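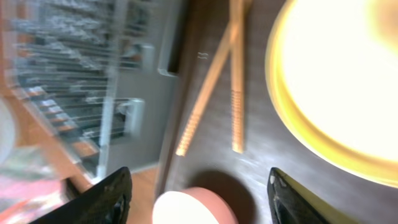

Food & Home

The long wait for a table in Pickering

There is a queue outside Tusik on a Saturday that starts at half past five and has its own etiquette. You may save a place for one person. You may not save a place for a hen party. If it rains, the people under the awning look at their phones very hard so as not to meet the eyes of the people who are not under it.

Tusik serves noodles, takes no bookings and has room for perhaps a coachload if everybody likes each other. Until May it was a shop selling curtain rails, and I can't remember ever seeing a queue for those.

I grew up thinking of eating out in Pickering as something you did after a funeral. You had the gammon. If you were going to be difficult you had the gammon without the pineapple. Now I stand on a pavement for an hour to be handed broth by a teenager who asks whether I've "been before", as though it were a cathedral.

The no-bookings rule is sold to us as fairness, and I have tried to see it that way. What it does in practice is move the waiting from the restaurant's diary to my knees. Bavusus, up the hill, went the other way and wants a deposit of £10 a head, to be forfeited if you are late. I was late. I have now paid £10 for a view of their door.

Then there is Skasell, the app that promises to stand in line for you. You join, you pay £3, and it tells you that there are roughly 300 people ahead of you, in a town where I'd have struggled to find 300 people who wanted noodles. I watched the number for a while. It went up.

My mother, who came once, had the right idea. She sat on the wall opposite with a flask and a cheese sandwich, and by the time our names were called she was full. She had the dumplings anyway, and took four home in a napkin.

I'm going again this week. The broth is very good, damn them, and I've worked out which end of the awning leaks.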